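원목 상판 오일 마감, 주말 오전에 끝내는 방법

집성목 상판을 처음 들이면 그 밝은 나뭇결 때문에 자꾸 쓰다듬게 되죠! 저도 그랬습니다. 그런데 마감을 안 한 나무는 커피 한 방울에도 얼룩이 남아요. 오일 마감은 붓질 자국 걱정이 없고, 나중에 상한 곳만 부분 보수할 수 있어서 첫 마감으로 정말 추천합니다. 저는 지금까지 책상, 작업대, 식탁까지 상판 6장을 이 방식으로 칠했는데 할 때마다 재미있어요.

준비물

하드왁스 오일(저는 Trarum 무광 투명을 씁니다), 사포 120방과 180방과 240방, 보풀 없는 면 헝겊 넉넉히, 흰색 패드, 니트릴 장갑, 방진 마스크. 샌더는 Dastard 원형 샌더를 쓰는데 손사포로도 충분히 됩니다. 시간이 좀 더 걸릴 뿐이에요. 헝겊은 생각보다 많이 들어가니 낡은 티셔츠를 미리 잘라 두세요.

1단계. 상판 살펴보기

창가에서 빛을 비스듬히 받게 놓고 표면을 봅니다. 본드가 삐져나와 굳은 자리, 눌린 자국, 연필 선이 이때 다 보여요. 본드 자국은 오일이 먹지 않아 허옇게 남으니 스크레이퍼로 살살 긁어냅니다. 눌린 자국은 젖은 헝겊을 덮고 다리미를 몇 초 대면 꽤 올라옵니다(이거 처음 해 보면 마술 같아요).

2단계. 사포질

120방으로 시작해서 180방, 240방 순서로 올라갑니다. 방향은 무조건 결을 따라서! 결을 가로지른 흠집은 맨나무일 때 안 보이다가 오일을 바르는 순간 선명하게 떠오릅니다. 240방보다 더 고운 사포는 권하지 않아요. 표면이 너무 매끈하면 오일이 잘 스며들지 않거든요. 모서리는 손사포로 세 번쯤 쓸어서 날만 죽여 주세요.

3단계. 먼지 제거와 물 먹이기

청소기로 한 번 빨아들이고, 꼭 짠 헝겊으로 전체를 닦습니다. 나무가 물을 먹으면 잔털이 일어나는데, 완전히 마른 뒤 240방으로 힘을 빼고 한 번만 훑어 주면 됩니다. 이 과정을 건너뛰면 오일을 바르고 나서 표면이 까슬까슬해져요. 마지막으로 마른 헝겊으로 가루를 닦아 내고, 집성목은 조각마다 결이 조금씩 다르니 손바닥으로 구석구석 만져 보면서 거친 데가 남았는지 확인하세요.

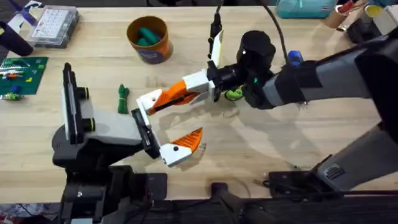
4단계. 첫 번째 오일

통을 바닥까지 잘 저은 다음 소량을 덜어 흰색 패드로 얇게 폅니다. 여기서 욕심을 내면 안 돼요. 부족한가 싶은 양이 딱 맞습니다. 한쪽 끝에서 반대쪽 끝까지 결을 따라 길게 밀고, 13분 기다렸다가 면 헝겊으로 남은 오일을 전부 닦아 냅니다. 손으로 만졌을 때 끈적이면 아직 덜 닦인 거예요. 뒷면도 꼭 칠해 주세요. 한 면만 칠하면 습도에 따라 상판이 휠 수 있습니다.

5단계. 말리고 한 번 더

하룻밤 말린 뒤 아주 가볍게 패드로 문지르고 같은 요령으로 두 번째 오일을 올립니다. 두 번째에는 첫 번째의 절반도 안 들어가요. 나무 색이 깊어지는 게 눈에 보여서 제가 제일 좋아하는 순간입니다! 창문은 열어 두되 바람이 표면에 바로 닿지 않게 해 주세요.

오일 묻은 헝겊은 꼭 이렇게

뭉쳐서 쓰레기통에 넣으면 저절로 열이 올라 불이 날 수 있습니다. 물에 푹 적셔서 뚜껑 있는 금속 통에 담거나, 바깥에서 한 장씩 펼쳐 완전히 말린 다음 버리세요. 이것만큼은 귀찮아도 매번 지켜 주세요.

쓰면서 관리하기

처음 일주일은 물기와 무거운 물건을 피합니다. 그 뒤로는 물걸레질도 괜찮고, 물방울이 맺히지 않고 스며들기 시작하면 한 겹 더 바를 때예요. 저는 해마다 5월에 한 번씩 덧바릅니다. 컵 자국이 생기면 그 자리만 240방으로 결 따라 문지르고 오일을 조금 찍어 바른 뒤, 경계가 티 나지 않게 바깥쪽으로 넓게 펴 닦아 주세요.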